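Open House Evening at the Bornix Build, Unden
Posted 3/19/22

I went to Unden expecting to be talked into something, and I came back about as doubtful as I left. The invitation promised an evening with a home robotics build that was "close to household ready." I have heard that phrase before, usually in a garage with a fire extinguisher by the door.

Bornix is the work of two people. Lorcan Breathnach does the mechanical side and Muireann Lenihan does the software, and the idea is a gripper that can help with chores around the house. For now there is no arm. You hold the gripper in your hand, do the chore with it, and the recordings are supposed to teach an arm to do the same thing later. The arm is on order. It was on order in the newsletter before last, too.

Getting there

The house is up the hill from the bus stop at Castaño, and the directions leave out the steps. We were asked to take our shoes off and keep our voices down for the neighbors. Tea was offered in the kitchen, where Muireann gave a short talk with slides on a laptop. The talk was fine. She is clear about what she has and what she hopes for, though the two got blurry toward the end when somebody asked about price. The parts for one unit come to 91 dollars, she said. That leaves out the computer, the arm and the evenings, so I would not put it on a poster.

I asked how many recordings they need for a single chore. Fifty, she said, to get started. I asked what happens after the start and she said it depends on the chore. I wrote down "depends."

The bedroom

The work gets done upstairs in a bedroom, between a bed with a blue scrollwork spread and a wall of ordinary household stuff. I will give them credit for that. Most of the demos I have been to took place on a bare white table with one cube on it, and a cube is a very polite object. A pillow is harder. It sags and folds, and there is no obvious place to grab it.

The unit itself is a black housing with a pair of bright yellow fingers on top, and it is bigger than I expected from the newsletter. It looked tiring to hold. Lorcan says you get used to it. I tried it on a corner of the bedspread and my wrist was complaining well before I had anything worth recording.

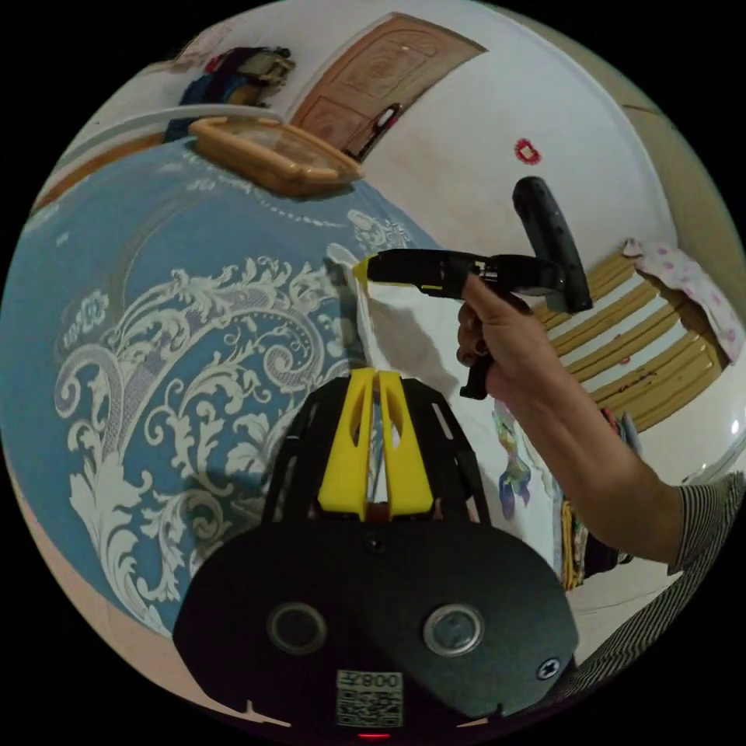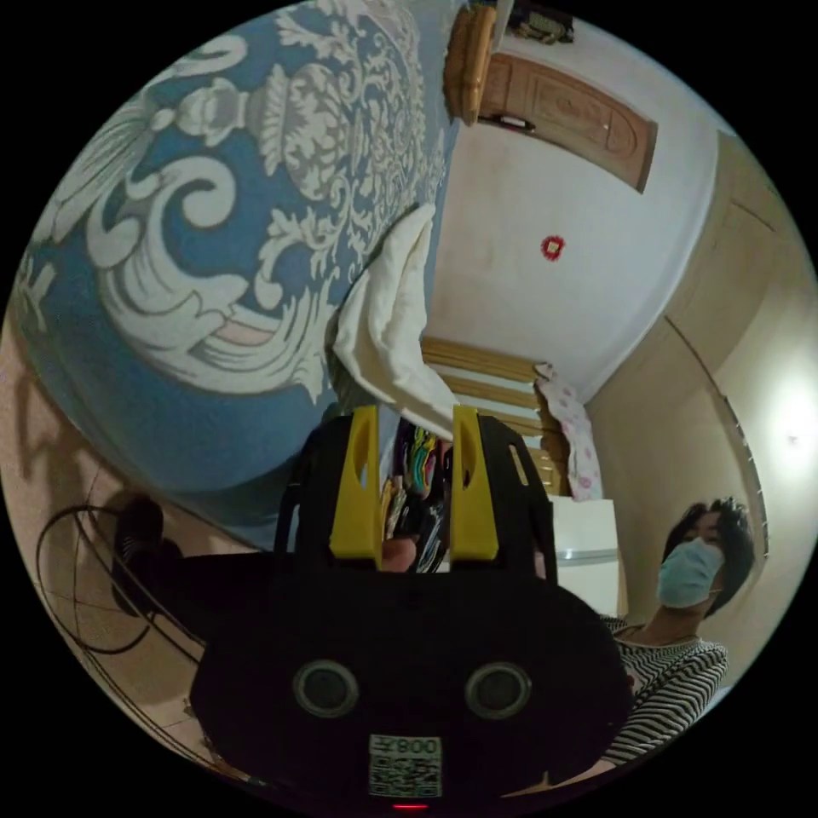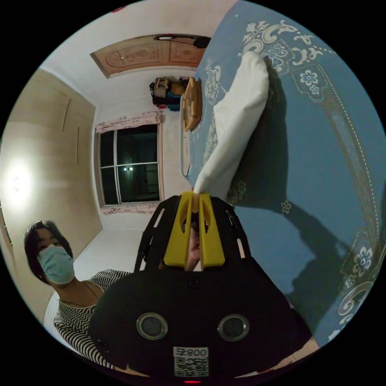 Unit 008 in the bedroom.

What I was not shown

I was not shown a machine doing a chore. I saw people doing chores with a gripper in one hand, more slowly than they would have done them without it. Everyone in the room understood that this was the collecting stage, and they were patient about it in a way that I was not. When I asked to see any result from the recordings, even a bad one, Muireann opened a folder of graphs. The lines went down, and they are meant to go down. I still don't know what that does for a pillow.

The fingers are my other worry. They have long slots in them so they can give a little, and they do give. They gave when I pushed on them with my thumb, and they gave sideways too. Lorcan put this down to the mounting and said a stiffer version was coming. A man next to me asked whether a stiffer version would mean doing all the recordings over. There was a pause, then a yes, probably some of them.

I also asked about washing. If this thing is going to handle bedding, it should be possible to clean the fingers. They come off with a screwdriver, which is better than I feared and worse than a kitchen whisk.

Would I go again

Maybe, once the arm is in the house and bolted to something. The next open evening is at the end of March and there are still places. Bring socks you don't mind being seen in, and eat first.

If you go, ask to hold the unit yourself and keep hold of it for longer than feels polite. Ask about the sideways play. And ask whether the chores on the list were picked because people want help with them or because they fit between the fingers. I asked, and Muireann said a bit of both, and then the tea was ready again.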